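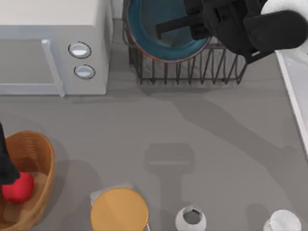
*Overhead view of the simulated kitchen counter, with one arm at the dish rack and the other at the wicker basket.*

**Fondau** is a method for training two-armed robots on household tasks in simulation. It was developed at the Stultthorpe laboratory and first described in a technical report dated 5/11/21. The method trains a single control policy on several camera views of the same virtual kitchen.

## Method

An operator guides both arms through a task, and each run is stored as a demonstration. The first collection held 332 demonstrations. These were replayed with small changes to the starting positions of objects, which brought the training set to 2000 runs.

The policy receives an overhead view together with a close view from each gripper. Thin items such as wire racks are hard to judge from overhead, and the close views are intended to supply the missing detail.

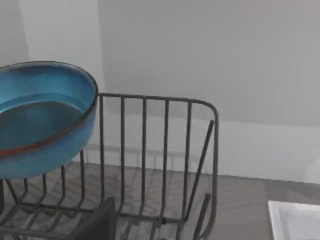

*Close view of a blue bowl at the left end of the wire dish rack.*

Views are drawn by the Stonon renderer. Knobs, handles and similar fittings are modelled as separate parts, so that contact with each can be recorded separately.

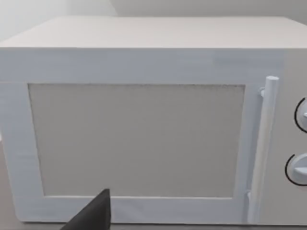

Contact records are used only in scoring and are not passed to the policy. A run is scored as complete when every object named in the task lies within its target area and both grippers are clear of it.

## Results

The report gives results for 1136 test runs, of which 188 ended in failure. Most failures were attributed to poor placing of the fingers at a curved rim.
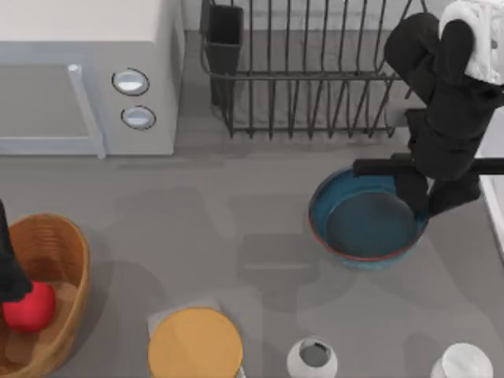
*Gripper at the upper right edge of a round blue pot in the overhead view.*

A later version, Pramanik, issued the following March, kept the same scoring rules and added a fixed limit on closing force. Neither version has been tested on physical arms.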